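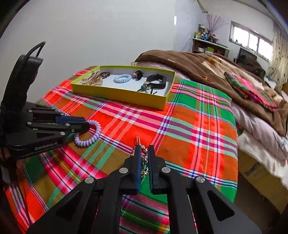
Do spiral coil hair ties need their own spot, or can they go in with everything else?

They can share a box with your clips, bracelets and regular elastics, as long as the box is shallow and you aren't piling things three deep. Coils are springy enough to sit next to almost anything. Thin elastics are the ones that tangle, so give those a side or a corner of their own.

The Dalla Shallow Tray Box

Okay, so I've been selling storage bits out of the Brirnstead shop for a good while now, and the Dalla is the one I end up talking about the most. It's a box. It has four low sides, a flat bottom and no lid, and I love it way more than a person should love a box!

What I like is the height, or the lack of it. Deep boxes are where hair ties go to die. You drop in a scrunchie, then a clip, then a bracelet you took off before doing the dishes, and a month later you're digging around in there like you lost a ring in the sand. With the Dalla you look down and see the lot, pick the one you want and get on with your morning.

It's sized for a nightstand or a small bedside table, and it'll also go in most dresser drawers (measure yours first, please, I've had a few come back over this). Mine lives next to the bed because that's where I take my hair down at night, and if the box were across the room everything would be on the floor.

How I set mine up

There are no dividers and I've stopped wishing there were. I tried the Kröger insert for a while, the one with the little square cells, and big clips just don't fit in little square cells. So now it's loose zones. Chunky clips go along one short side, coils in the middle where I can grab them half asleep, and bracelets at the back. Anything with beads or a sparkly bit gets set down last so it ends up on top. Beaded pieces snag on fabric elastics something awful, and picking fuzz out of a tiny setting with a pin is not how I want to spend an evening.
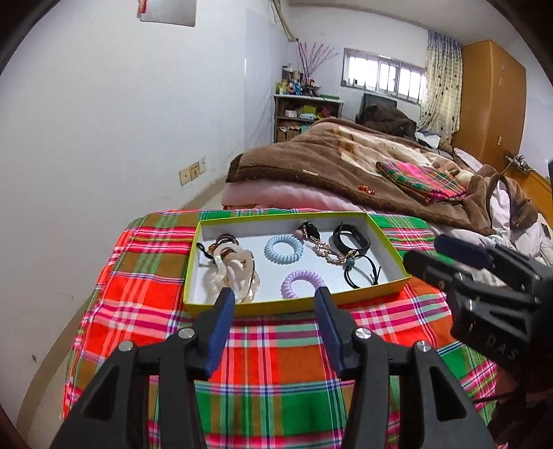

If you wear a fitness band, put it in there at night too. I resisted this for ages and kept mine in the kitchen, and then of course I'd forget it and go on a long walk that didn't count. Stand it up in a corner, still curled, and it hardly takes any room. Same goes for cord bracelets. They don't like being flattened, so I let them sit open.

One thing about coils, since people ask me in the shop all the time. They stretch out. If yours has gone long and floppy, drop it in a cup of hot water for a minute or so and let it dry on a towel before it goes back in the box. Mine usually pull themselves back together pretty well. The really old ones I give up on.

Cleaning it

Tip everything out onto the bed or the table, wipe the inside with a damp cloth and a little dish soap, dry it, done. The white inside does show makeup dust and the odd smear of hair product. I'd still pick a light inside over a dark one any day. Dark elastics in a dark box, no thank you. I do mine whenever I change the sheets, and that's also when I throw out whatever has snapped or lost its stretch.

Colors

The yellow-green outside with the white inside is the one I keep in stock all the time, and it's the one I have at home. It's cheerful and it holds its own on a busy tablecloth (I'm a plaid person, sorry, not sorry). The Fosdale color, a soft gray, came in back in August and I'm down to the last few. I don't know yet if I'm getting more.

What customers have said

"Bought one for my daughter's room and went back for a second for my cuff links and watch. My wife has now taken the second one." Hartmut Petersen

Ordering

Item number is 3437 for the green and 1027 for the gray. They nest inside each other, so if you order more than one they'll come stacked with paper in between. Please keep the paper if you think you might send one back, it saves us both some trouble.

Gift wrap is available, just tick the box at checkout. I do the wrapping myself and I'm decent at it. If you want a handful of plain elastics thrown in to get somebody started, write that in the order notes and I'll see what I have.

Page updated Nov 26, 2024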